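Leaving phones in a box during meetings and club nights

Posted by Rhea Catacutan, 9 September 2023
Last updated: 2 days ago
14 shares | 7 comments

rheacat
I help run a board games evening in Grakimby, in the upstairs lounge at the Cruickshank building. In August we started asking people to put their phones in a box for the first part of the night. It isn't compulsory. The box sits on a side table and you take your phone back at the break.

The reason was turn length. We play a lot of longer games and a four-player game that should finish in an evening was getting packed away half done. People would check a message, lose track of what had been played, and ask for it all to be explained again. I did it as much as anyone.

Since the box came in we have finished every game we started except one. On the other hand, two regulars have said they don't like it and one of them hasn't been back. I would like to hear from other clubs that have tried this, and whether you kept it going.

tekle_h
We tried it at our chess club in Steltudness and dropped it after 3 weeks. The trouble was people on call. We had a nurse and someone with an elderly father, and both needed their phones on them. Once two people are excused, everyone else finds a reason too.

What worked better was phones face down on the table and on silent. You can still pick it up, but everyone sees you do it.
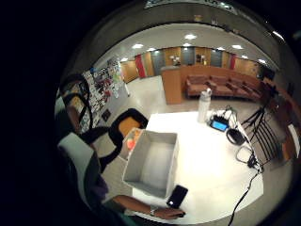
I should add that chess players are used to this anyway. In a league match your phone is off and that's the end of it, so a club night feels like a rest from the rules. Board games people may be different.

ArbenD
I don't agree with any of it. These are grown adults who have paid to come out for the evening. If someone is looking at their phone, the game is probably too slow for them, and the answer is a shorter game. We had a man who insisted on Nistitz every time, and for anyone who hasn't played it, you can wait twenty minutes for your turn. I'd look at my phone too.

rheacat
Arben, that is fair about the slow games and we have played Nistitz more than we should. But it happened with the short ones as well. I watched someone miss his go in a card game that takes a quarter of an hour.

Tekle, how did you deal with clocks and scoring? A few of ours use a scoring app and that was the first objection we had.

tekle_h
We have proper clocks so it never came up. For scoring I would go back to pencil and paper. One phone left out for the whole table would also do, as long as it belongs to somebody who won't wander off into their email.

sosina.e
I chair a parish meeting, so not games, but the same argument. We have 85 households on the list and usually a dozen people in the room. I asked for phones away during the first item only, the one where we vote. Nobody minded that because it was short and there was a clear end to it. When I tried to stretch it to the whole meeting I got complaints by email the next morning.

My advice would be to ask for less. One hour, then the break, then people do as they please.

Also, who is responsible if one gets dropped or goes missing? Some of these phones cost 1000 pounds. I wouldn't want a box of them on a side table by the door.

kyrylo_k
Sosina has raised the thing I was going to. Our hall insurance doesn't cover members' belongings and I would guess most don't. If the club tells people to hand something over, I think the club has taken it on — but I'm not a lawyer and you should ask whoever you're insured with.

If you do carry on, put the box in the middle of the table where its owners can see it. Then it is only a different place to put your own phone down.

ArbenD
Or leave it in your coat. People managed that for years without a box.

kyrylo_k
Half the coats at ours end up in a heap on the radiator, so no thank you.

rheacat
Thanks all. I've moved the box off the side table and will ring the insurers this week. We are going to try Sosina's way, first hour only, and anyone on call keeps theirs on them with no questions asked. I have also messaged the member who stopped coming to say so. The scoring app people are getting a notepad and they can complain to me in person.

sosina.e
Let us know how the notepad goes down. Our treasurer still brings up the emails.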